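**Chopsticks** are paired sticks of equal length used as eating and cooking utensils, mainly in East and Southeast Asia. They are held in one hand, between the thumb and fingers, and are made from wood, bamboo, metal, bone or plastic.

## Form

Length and taper differ by region. Chinese chopsticks tend to be long with blunt tips, Japanese ones shorter and pointed, and Korean ones of medium length, often flattened and made of metal. Cooking chopsticks are longer than table pairs and may be joined at the top by a string.

## Materials

Bamboo is light, cheap and resists heat well, but it can split along the grain. Hardwoods last longer and are often sealed with lacquer or oil. Unsealed wood takes up water during washing and may warp if dried flat. Metal does not absorb odors, though it conducts heat and gives less grip on smooth foods.

Disposable pairs are usually cut from softwood, birch or bamboo and left joined at one end. The user pulls them apart before eating — an uneven break leaves one stick thicker at the top.

## Use

The lower stick rests in the base of the thumb and against the ring finger and stays still. The upper stick is held like a pencil and moves against it. Most food is lifted between the tips; soft items may be cut by pressing the tips apart.

## Storage and care

Reusable chopsticks are washed by hand or machine, depending on the finish, and stored upright or in a drawer tray. Upright holders normally have drain openings near the base.

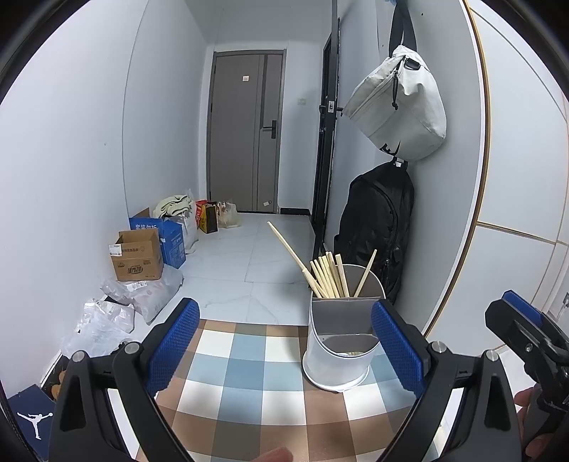
Lacquered pairs should not be soaked. Chipped coatings expose the wood and are grounds for replacement. Bare bamboo is dried fully before it is put in a closed drawer, as mold forms first at the tips.

## See also

- Chopstick rest
- Tableware
- Spoon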